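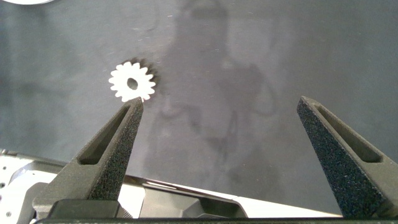
Family services: In conversation

Parents returning for a second baby bring different questions

Thu 16 March

The Ibarra Family Centre has offered antenatal and early parenting courses in Wurnden since it moved to its present building beside the library. This spring it opens a separate course for parents who already have at least one child. The centre's head of parent education spoke to us about why the course was set up and what families may expect from it.

Until now, parents expecting a second or third child were invited to join the general antenatal course. Few did so. Last year 176 parents completed the general course, and the centre's records show that very few of them had older children at home. "We had assumed that people who had done it before felt they knew enough," she said. "When we wrote to them and asked, the replies told us something else. They wanted to come, but they did not want to sit through an evening on how to fold a muslin."

The centre wrote to 680 families on its mailing list in the autumn. The most common request was for time to talk about the previous birth. Some parents had found that birth difficult and had not spoken of it since the six-week check. Others were content with how it had gone and were worried that the next would not go as well.

"A first birth leaves you with a very firm idea of what birth is," she said. "Your body may do something quite different the second time. Labour is often shorter, and people are caught out by that. We talk about when to ring the maternity unit, who will come for the older child at three in the morning, and what happens if that person does not pick up the telephone."

The opening session is given over to these matters. Parents are asked to say as much or as little as they wish, and a midwife attends to answer clinical questions. Anyone who would like to go through their maternity notes in detail is advised to ask their own midwife or hospital, as the centre does not hold medical records and cannot comment on individual care.

Later sessions turn to the household. The head of parent education was direct about the subject that takes up most of the discussion. "It is the older child. Parents feel guilty before the baby has even arrived. They ask me whether they will love the second as much, and they lower their voices when they ask it. I tell them that almost every group raises it, usually in the second week."

The course does not set out a single method for preparing a brother or sister. Facilitators suggest telling young children in plain words, keeping to ordinary bedtimes as far as possible, and moving a toddler out of a cot well before the birth or some while after it. Parents are also encouraged to expect some going backwards with sleep, speech or the potty. "It passes at its own pace," she said. "We would be wary of anyone who gave you a date."

Feeding is covered in one evening session. Parents who stopped breastfeeding earlier than they had hoped often wish to try again, and those who used formula may want to do the same again without having to defend it. Both are given time. A feeding supporter is available by telephone between sessions.

Partners are welcome at every session, and so are grandparents or friends who will be helping after the birth. She would like to see more of them. "The person who will be doing the nursery run for the first month has a great deal to think about. They do not always realise that until they are in the room with others in the same position."

Childcare was the chief obstacle raised in the letters. The centre has therefore arranged a supervised playroom during the Saturday sessions, for children aged 2 and over. Younger babies may stay with their parents. Evening sessions have no playroom, and a parent who cannot attend in person may follow these from home.

The cost of the first year is being met in part by a grant from the Destis Fund, which supports family learning in the district. Troltico, a local employer, has agreed to release staff on full pay for the Saturday sessions where these fall within a shift. Other employers have been approached. Reduced fees are available to families receiving certain benefits, and an application can be made at the time of booking without giving further proof.

Asked what would count as success, she was cautious. The centre will send a short questionnaire when each baby is three months old. "I should like to know whether they still see one another. With a first baby you have long empty afternoons and you find people. With a second you are at the school gate at ten to nine with your coat on inside out, and there is less time for making friends."

Places are limited to eight families for each course. Bookings may be made at the front desk or by telephone during opening hours. Parents are advised to book from the twentieth week of pregnancy, and those who are further along should ring the centre to ask about cancellations.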